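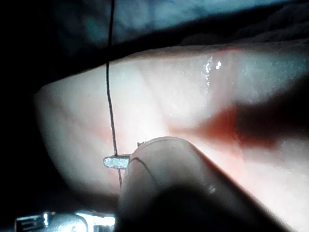
Dark thread, pale pad, my evening gone.

Home Older Newer About

4/7/23

Séverine Hamel told me suturing practice was relaxing, like knitting. I have now seen both and neither is. The pad is rubbery and faintly pink, the color of a cheap eraser, and the thread is so thin I keep losing it against the dark blue cloth. I'd allowed myself 6 stitches before dinner. Dinner was toast.

Séverine says the knots will come by July. She didn't say which July. I've moved the good lamp over from the sewing table and hidden the knitting.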